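Sorting small things on a big table, bedroom too full

jolan_vida
Hello all. My red table stands in the middle of the bedroom and collects everything: cloth, cartons, wooden pieces, fluffy things. I want to finish sorting by Tuesday.

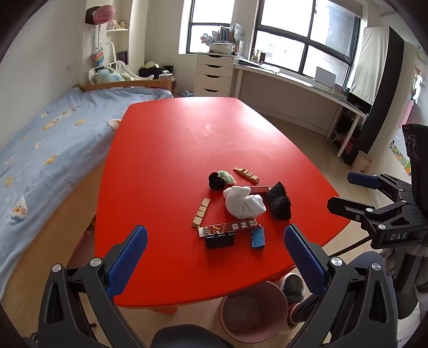
My plan is to put soft things in one bag and hard things in one box. Is this too simple?

Bárány_B
Too simple, I think. I would sort by how often you use them.

kimley14
I disagree with Benedek. With so many kinds you will never stop deciding. Soft and hard is fine. Clothespins can go in a jar.

jolan_vida
Thank you both. I began with the cloth and one clothespin.

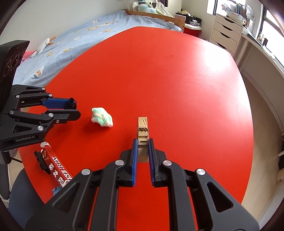 The plush toys stay on the bed, they are not part of this.

Bárány_B
Then at least write on the box what is inside.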